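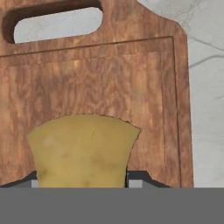 15 août 2020

Rentrée à neuf heures passées, les pieds en compote, et je n'ai toujours pas défait mon sac. Je note tout ce soir, sinon demain j'aurai mélangé les salles et les gens (je me connais, pour la visite de la faïencerie j'avais attendu une semaine et il ne me restait que le goûter).

Donc, les portes ouvertes de chez Rathjen, à Droncombe ! Depuis le temps que j'en parlais. Elles devaient avoir lieu en mars, j'avais mon billet de train et tout, et puis bien sûr mars, on sait ce que ça a donné. J'avais gardé le mail d'inscription sans trop y croire. Et voilà qu'ils ont rouvert les inscriptions début juillet, par petits groupes, masque obligatoire, gel à chaque porte. J'ai pris le créneau de 14 heures, en me disant que j'aurais le temps de manger avant. J'ai mangé un sandwich au thon debout sur le quai, il y avait une correspondance que je n'avais pas vue en réservant.

De la gare on monte à pied, une bonne côte, en plein soleil. J'étais rouge comme une pivoine en arrivant, et avec le masque par-dessus, joli tableau. Le bâtiment ne ressemble à rien de spécial, de la tôle grise et des places de parking, on passerait devant cent fois. À l'accueil on nous a donné un badge et une petite bouteille d'eau que j'ai bue d'un trait dans les toilettes, masque baissé, en me sentant vaguement coupable.

Notre guide s'appelait Torben Haberkorn. Un grand monsieur très calme, avec un accent que je n'ai pas su placer, qui parlait français lentement et beaucoup mieux que moi l'anglais. Il travaille sur la préhension, c'est son mot, et il l'a dit tellement de fois qu'à la fin tout le groupe disait préhension. Attraper des choses, quoi. Il nous a prévenus tout de suite : on ne verrait pas de robots qui dansent. Un petit garçon a dit « oh » tout bas, et sa mère lui a mis la main sur l'épaule.

Première salle, les grandes machines, derrière des vitres. Elles déplacent des caisses d'un tapis à un autre, c'est rapide, c'est bruyant, et au bout de cinq minutes on a compris. Les messieurs du groupe posaient des questions sur les moteurs. Moi je regardais surtout une pince au repos, repliée sur elle-même comme un héron.

Ensuite le couloir avec les vieux modèles sous verre. J'ai bien aimé le couloir. Il y a une espèce de bras beige des débuts, surnommé Drurken, tout cabossé, avec des morceaux d'adhésif encore collés dessus. Monsieur Haberkorn a raconté qu'on le ressortait pour les pots de départ et qu'il servait très mal le café. J'ai voulu savoir d'où venait le nom et il m'a répondu que c'était une longue histoire, puis il ne l'a pas racontée. J'y pense encore.

Et puis la salle que j'attendais sans le savoir : celle de la simulation. Des bureaux, des écrans, des stores baissés, une fraîcheur divine (j'aurais pu y dormir). C'est là qu'ils font tourner Zosis, leur programme maison, qui fabrique des cuisines. Enfin, des images de cuisines, calculées par l'ordinateur, dans lesquelles un robot tout aussi calculé s'entraîne à prendre les choses. J'ai mis un moment à comprendre que rien de ce qu'il y avait à l'écran n'existait. La planche à découper, par exemple ! Une belle planche rousse, avec des veines partout, la rigole pour le jus, la poignée évidée qui laisse voir le marbre en dessous. J'ai la même à la maison ou presque, en beaucoup plus fatiguée. Et le plan de travail en marbre blanc, avec ses petites veines grises, c'est la cuisine que je réclame depuis quinze ans, et c'est un robot qui l'a.

Au milieu de tout ça, une patate.

On voit par-dessus la pince, comme si on était assis sur le poignet du robot. En bas, le corps de la pince, une bande grise toute bête, et deux doigts sombres qui serrent la pomme de terre de chaque côté. Elle est jaune pâle, avec des petites taches brunes, exactement le genre que je laisse au fond du filet. J'ai demandé pourquoi s'être donné le mal de lui faire des taches. Monsieur Haberkorn a eu l'air content de la question. Il a expliqué qu'une pomme de terre trop propre, le robot apprend à reconnaître la pomme de terre propre, et le jour où on lui en donne une vraie il cherche autre chose. Alors ils en changent tout le temps, la couleur, la forme, les bosses, la lumière aussi. Une dame derrière moi a dit que son mari aurait eu besoin du même entraînement et tout le monde a ri, même lui, avec un petit temps de retard.

Il nous a montré ses chiffres, je les ai recopiés au dos du plan : 3 014 essais de prise sur cet exercice-là, et 81 % de réussis. Je trouvais ça magnifique. Lui faisait la moue. Il a dit qu'une fois sur cinq, dans une cuisine, ça faisait beaucoup de patates par terre. Le petit garçon a demandé si les patates par terre, dans l'ordinateur, on était obligé de les ramasser. Non, on recommence du début, tout se remet en place. Il a réfléchi et il a dit qu'il voulait ça pour sa chambre.

Ce qui m'a surprise, c'est que le plus dur vient du serrage. Je croyais que c'était de trouver l'objet. Il paraît que trouver, ça va encore, mais qu'il faut choisir où poser les doigts sur un truc qui n'a ni dessus ni dessous et qui n'est rond nulle part. Il nous a fait fermer les yeux et imaginer qu'on ramassait une pomme de terre avec deux règles d'écolier. J'ai imaginé de bon cœur et la mienne est partie sous le frigo.

Après ça, on avait le droit d'essayer ! Une petite manette, un écran par personne, désinfection entre chaque, et on pilotait la pince nous-mêmes dans une autre cuisine de Zosis. On avait chacun deux minutes. J'ai passé la première à descendre du mauvais côté. La difficulté, c'est la profondeur : on croit être dessus et on est encore bien au-dessus, ou alors on tape dans le plan de travail et l'écran clignote en orange. À la deuxième minute j'ai réussi à coincer la patate, je l'ai soulevée, j'ai crié (un peu), et elle a tourné entre les doigts comme une savonnette. Terminé. La dame au mari a fait mieux que moi, elle l'a tenue jusqu'au bout, très digne, et elle est retournée s'asseoir sans un mot. Le petit garçon, n'en parlons pas, il en aurait fait une purée.

J'ai essayé de savoir si tout cela finirait un jour dans une vraie cuisine, une cantine ou un hôpital. Monsieur Haberkorn a été prudent. Il a dit « pour l'instant on apprend à prendre », et il a ajouté que couper était un tout autre métier, avec des gens dans un autre bâtiment qu'on ne visitait pas. Un monsieur à casquette a demandé combien d'emplois ça allait supprimer, un peu sèchement. Il y a eu un blanc. La réponse était longue et pas très claire, je crois qu'il n'aimait pas cette question et qu'il l'avait déjà eue le matin. Moi j'ai pensé à maman, à la cantine, les mains dans l'eau froide toute la matinée à éplucher pour les deux services. Je ne sais pas ce qu'elle en aurait dit. Elle aurait regardé la machine faire, elle aurait trouvé qu'elle enlevait trop d'épaisseur, j'imagine, et elle aurait repris le couteau. Mais ses doigts à la fin, elle n'arrivait plus à fermer son manteau. Ça, je l'ai gardé pour moi, le monsieur à casquette était encore fâché.

La visite s'est finie dans le hall avec un jus de pomme en gobelet et une table de souvenirs. J'ai résisté au porte-clés et pas au torchon : 14 euros, en lin, avec une pince brodée dans le coin. C'est cher pour un torchon. Il est très joli. Monsieur Haberkorn serrait les coudes à la sortie, au lieu des mains, et il m'a dit « revenez l'an prochain, on sera passés aux œufs ». Je ne sais pas s'il plaisantait. Une hôtesse disait à sa collègue qu'ils avaient eu à peu près 200 personnes depuis l'ouverture le matin, et qu'elle n'avait plus de gel - d'où, sans doute, la façon dont elle nous poussait gentiment vers la porte.

Train de retour presque vide. J'ai voulu lire et j'ai surtout regardé mes mains. J'ai pris ma bouteille, reposé ma bouteille, pris mon billet, mes lunettes, sans y penser une seconde d'habitude, et là j'observais où mes doigts se posaient. Le contrôleur a dû me prendre pour une folle. Pour les lunettes je mets le pouce dessous et je ne m'en étais jamais aperçue en quarante ans de lunettes.

En arrivant j'ai appelé Mireille pour lui raconter, elle m'a écoutée poliment jusqu'à la patate et ensuite elle m'a parlé de sa fuite sous l'évier. Je lui ai proposé de venir avec moi la prochaine fois. Elle a dit « on verra », c'est-à-dire non, mais elle a demandé à voir le torchon.

Pour dîner, j'ai fait des pommes de terre sautées, forcément. J'en ai sorti quatre du filet et j'en ai essayé une avec les deux spatules en bois, juste pour voir. Elle a tenu à peu près jusqu'au-dessus de l'évier. Il m'en reste assez pour une salade demain, penser à racheter des cornichons, et rappeler Mireille pour le numéro du plombier.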